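The Hanger Project: Getting Clothes Off the Chair

Student report, Home and Textiles elective, Sellcombe

Why we picked this

Everyone in our group had the same problem, a chair at home that had turned into a closet. We wanted to know if clothes kept on hangers really stay neater than folded ones, and which way of getting a shirt onto a hanger is easiest on the collar. It sounds like a tiny topic, but we got completely hooked on it!

We asked students in Sellcombe and over in Iltumville how they store their tops and got 79 answers, way more than we hoped for. Then we moved to the practical part, in a bedroom with a white wardrobe, a bed and a chrome clothes rack.

What we hung

The star of the project was a bright yellow long-sleeved shirt with black trim. Slippery sports tops were the ones people complained about most in the survey, and we liked that the yellow made every wrinkle easy to spot. We used wooden hangers with curved shoulders the whole way through (we called the wide ones Ofori and the narrow ones Clamard, after our two lab tables, and the names stuck). 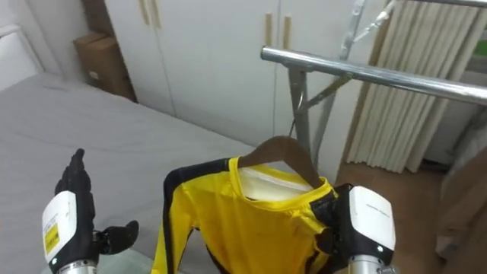 Method 1: On the rack

The hanger goes on the bar first and the shirt is worked over it. You need one hand at the shoulder, close to the collar, and it's harder than it sounds because everything swings. It was quick once we got the hang of it (sorry), but the necklines took a lot of pulling.

Method 2: Flat on the bed

Lay the shirt on its back, slide the hanger in through the neck one arm at a time, then hold the fabric at the shoulder and ease it out to the end of the wood. The hook can just rest on the sheet while you straighten things out.
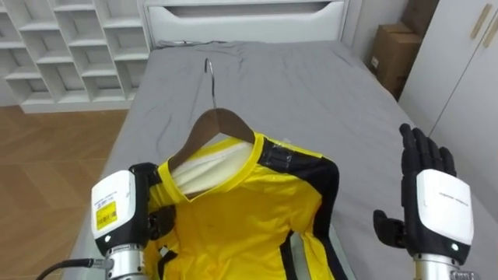 We each did this for some 12 minutes without a break, and the difference in our patience compared with the rack was huge. With the bed taking the weight, you can stop halfway, smooth the front and fix the collar before you lift anything.

Results

The flat method won for us. We rated collars by eye, so it's our opinion more than a measurement, and we'd love to redo it with a proper stretch test. The rack was still better for button-down shirts, which open all the way and don't care how the hanger gets in.

In the survey, people who folded their tops were also the ones who ironed most. We didn't ask about fabric, and we should have. Next term we want to add sweaters, and maybe pants if we can get clip hangers.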